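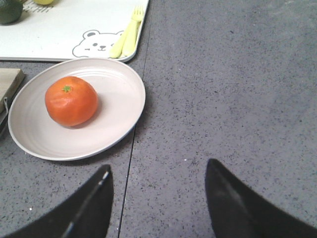 Figure 2. Tray of the decorated type on a speckled gray tabletop.

3.2 Setting and participants

The study was carried out in two school canteens, one in Grornthorpe and one in Kutstead. Both canteens are run by the same kitchen and serve the same menu on the same days, so the food itself could be left out of the comparison. The lunch break lasts 60 minutes in both schools, but the younger children in Kutstead are called to the tables first and usually leave before the older ones come in. In Grornthorpe all the age groups eat together.

Parents of 452 children received a letter in which the purpose of the study was explained in general terms. We wrote that we were interested in how children use the space of a table during a meal. We did not mention sharing of food, as we were afraid that the parents would talk about it at home and that the children would then share more, or less, than they usually do. Consent was given for almost 200 children. Children without consent sat where they wanted and ate as usual, and nothing was noted down about them.

3.3 Trays and tables

Earlier work on school meals treats the tray mostly as a question of hygiene or of portion size. We look at it as a border. A child who eats from a tray has an area with a clear edge, and what lies outside this edge belongs to the table and so, in some sense, to everybody. In the pilot in Gronow we noticed that bread was very often put down outside the tray when the child was willing to give it away, and was kept inside when the child was not. This observation is the origin of the present coding scheme.

Two types of tray were used. The plain type had no print. The decorated type was white, with rounded corners, and carried a small outlined bear face close to its lower edge (Figure 2). We wanted to know if a drawing of this kind makes the tray feel more personal to the child and so makes its border stronger. The types were changed every week, and each school began with a different one.

The tables in the two schools are not identical. In Grornthorpe the tabletops are joined from separate panels, and the line between the panels can be seen easily. Several children used this line as a second border and spoke about "my side" even when their tray was lying across it. We had not planned for this. A separate code (SEAM) was added in April, and the sessions already coded were gone through again from the beginning. In Kutstead the tabletops are made in one piece and the code does not apply.

3.4 Coding

An event was coded as an offer when a child moved food over the edge of the tray in the direction of another child, or said clearly that the other child could take it. Taking without an offer received its own code. Food which fell down was not coded, also when somebody else picked it up and ate it. Cups were excluded, because many children in both schools keep the cup beside the tray from the start of the meal.

Coding was done with the Plernia observation sheet, with small changes in the wording. The first coder was the author. The second coder, Elżbieta Wilczyńska, did not know which hypothesis belonged to which tray type. Disagreements were discussed until one code was chosen, and the most difficult cases concerned children who pushed the whole tray to a neighbor. We decided to treat such a case as a single offer, no matter how many pieces of food were eaten from it afterwards.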